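Pemska Parcel Swap - questions we get a lot

Updated January. Read this before you write in please, the inbox is slow.

What is it?
You pack a box of small household stuff and treats, you post it, a box comes back from someone else on the list. One box out, one box in. Started in Flevstead, now goes out to nearly 400 households.

What does it cost?
Nothing to join. You pay your own postage. Boxes go through the Skutov depot and get sent on from there.

How heavy can my box be?
2000 grams, packed and taped. Kitchen scale is fine. Over that and Skutov sends it back to you, and you pay again.

What box should I use?
Any clean one. Cereal cartons are too thin. Shoe boxes OK if you tape the lid all the way around. Kwiatkowski on the corner in Flevstead gives away their old ones most mornings before 10, ask at the side door.

Can I send soft packs?
Yes, and please do, they fill gaps. Anything in a plastic wrapper that squashes a bit goes in flat on the bottom or down one side. Leave the wrapper on. If it's puffy don't stab it to let the air out - we've had that, and the contents arrived everywhere.
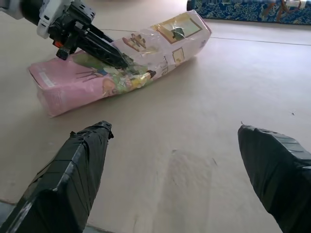

Press it down gently, see if the lid closes, if not take something out. Forcing the lid splits the corners. Printed wrappers with cartoons on always go over well in boxes marked for kids, so if you've got a choice, put those in a kids box.

Can I send opened things?
No. Not even opened and clipped. Food has to be sealed with the date still readable.

What about tubes?
Fine. Clear plastic ones are popular, people like seeing what's inside. Lay them corner to corner if they're too long for the side. Check the cap, then tape the cap. Then check it again.

Liquids?
No. That includes bubbles and nail polish. Sorry.

Do I have to wrap everything?
No. Wrap what breaks. A small towel rolled up does the job of a whole lot of paper and the other person gets a towel. Roll it, don't fold, then it wedges.

How should I set up the table?
However you want but this is what works. Lay flat cardboard down first so the table dosen't get scratched. Everything you might send goes out where you can see it. Small bits in baskets at the back or the side, scissors within reach, middle left clear for sorting.

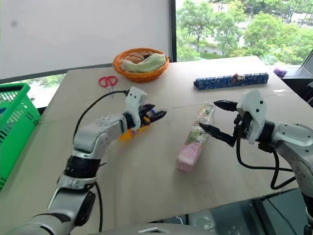 Pemska Parcel Swap

Sort first, box second. If you start with the box you end up repacking it 2 times. Big long things go in first, then tubes, then soft packs, then little sweets and snacks in whatever holes are left.

Can I send baskets?
Woven ones yes, if they fit with no crushing. Put the small stuff inside the basket so the space isn't wasted. Plastic mesh ones too, but they crack in the cold, so pad the rim.

Scissors, knives, tools?
Scissors only, adult boxes only, blades closed and wrapped in card. Write SCISSORS on the packing slip. No knives.

Where do I write my number?
Top of the box and again on the slip inside. Four digits, like 2173. Don't put it on the tape, tape comes off.

My box hasn't come.
Give it three weeks from the cutoff. Then email with your number and the month you signed up for. No number, we can't look it up.

Something arrived broken.
Send a photo of the item and the box its in. We can't refund anything but we can usually find you a replacement from the spares shelf.

Can I skip a month?
Yes. Tell us before the list closes. If you skip without telling us someone gets no box, and you go to the bottom of the list for the next one.

Can I choose who gets mine?
No. You can mark it kids, adult or either.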